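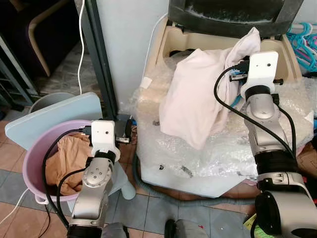 The Long Wash

Heino Lapiņa has strong views on the forty-degree cotton cycle, and he will share them with anyone who stands near him at a bus stop. Mostly they concern its length. In his flat in Dramgate it lasts three hours and twelve minutes, longer than the train to his sister's, and he has begun to plan his Sundays around it the way other people plan around church.

"My mother did a week's washing for five before lunch," he says. "She had a tub and a bad temper."

I have been thinking about laundry since December, when my own machine died halfway through a load of towels and I joined the queue at the Harbridge Road launderette with a suitcase on wheels. It is a humbling walk. People assume you are going somewhere nice.

The launderette is the last one in town. There were four when I moved here, one of them with a fish tank, and they went the usual way: a vape shop, a vape shop, flats. The survivor has eleven washers, a row of orange chairs bolted to each other in case anyone fancies taking one home, and a notice about dyeing that has been underlined by several generations of management. It also has Damilola Garba, who has run the place for nine years and can tell from across the room that you are about to put a wool jumper in the wrong drum. She lets you do it once.

"After that they listen," she says, folding a stranger's duvet cover into something the size of a paperback. I asked her to show me how. She showed me four times. I can now fold a duvet cover into something the size of a dog.

Garba's regulars fall into types. There are the students, who arrive with everything they own and put it all in together. There are the duvet people, who come twice a year and look guilty. And there are the loyalists, who have a perfectly good machine at home and come anyway, for the warmth and the company and the chance to read somebody else's newspaper. One man from Solberg Street has been bringing the same six shirts every Tuesday for as long as she has been there. She believes he owns others.

It is easy to be sentimental about all this if you weren't the one doing it. I went to the local archive at Tevach, which is open on alternate mornings and smells of soup, and asked for anything on washing. They brought me a household book. The earliest laundry entry is from 1731 and records, in a cross little hand, the loss of two good sheets off a hedge. The suspect was a goat. There are pages more of this. Linen was counted out and counted back in, and the numbers hardly ever agreed, and somebody was always blamed. I found it oddly cheering. I have been losing socks for thirty years and had put it down to a weakness of character.

What the book doesn't mention is how dreadful the work was. Water had to be carried, heated, carried again and thrown away. Wash day took two days. The soap took the skin off your knuckles and the copper took your eyebrows if you leaned in to check. Lapiņa's mother, I learned when I pressed him, gave up her tub the very week she could afford to and never spoke of it fondly again. The bad temper stayed.

And yet we have managed to make a fuss out of the easy version too. My new machine, when it finally came, offered me 15 programmes. I have used two. One of the others is called Mixed Daily, which sounds like a provincial newspaper. There is a button for Extra Silent, and I would love to meet the person who presses it and then sits there, listening. The manual runs to 69 pages and the first nine are about not climbing in.

Garba has read a great many manuals and thinks they could all be shorter. Use less powder than you want to. Leave the door open afterwards. Empty your pockets, and then empty them again, as she keeps a jar behind the counter of what comes out: screws, a chess bishop, a tooth she has decided not to ask about. The coins go to the hospice at Easter.

I took my last load down there on a wet evening, though by then I had no need to. The new machine was at home, plumbed in and blinking. The man from Solberg Street was in his usual chair with his six shirts going round, and he moved his coat so I could sit down. We watched for a while. He told me the drum on number four pulls to the left.

1.2k shares
69 comments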